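Home | Small Rooms | Kitchen Without Kitchen | Desk and Light | Contact

How to make one desk serve for work and for tea

I rent one room in Cetthorpe, and for a long time my desk was also my dining table. Every evening I moved everything to the bed and every morning I moved it back. Now I use the method below and it takes me two minutes.

What you need

A desk, a large mat, a kettle, one shallow bowl, a cup with a lid, and one strong bag with handles. My mat is from Onow, but any dark mat which wipes clean will do.

Step 1. Make a back row

Put the things that stay always on the desk in one line along the wall. First the lamp, then the kettle, then the tissues. Small bottles can stand next to the tissues. Leave a hand's width between the lamp and the kettle, and turn the spout away from the wall, so the steam does not spoil the paint.

Step 2. Lay the mat in front

The mat is the border. Everything on it must go away when you change from eating to working. Keep the bag on the right side, also if it covers a little of the mat.

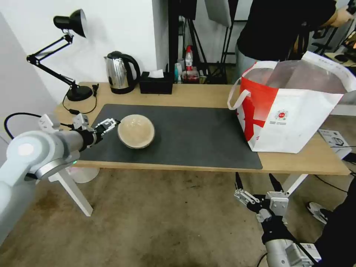
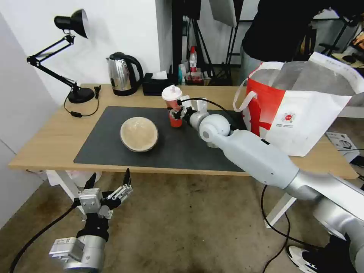 Step 3. Choose one bowl

I had 6 bowls and I used only one. Take a wide and shallow one. It holds biscuits in the afternoon and soup at night, and it is easy to wash in a small basin.

Step 4. Always a lid on the cup

If you work with papers, do not drink from an open cup at the desk. I learned this with a library book.

Step 5. Empty into the bag

When you finish, put the food packets and the spoon in the bag. Carry the bag to the shared kitchen one time, not five times. Wipe the mat and let it dry for 30 minutes before you put paper on it.

A word about cables

Let the lamp cable fall behind or beside the desk, never across the mat. Unplug the kettle before you wipe near it.

Related pages
Plattner folding shelf: is it worth the space?
Cleaning lime from a kettle
Verkon desk lamps, how to change the bulb
Where to keep the bread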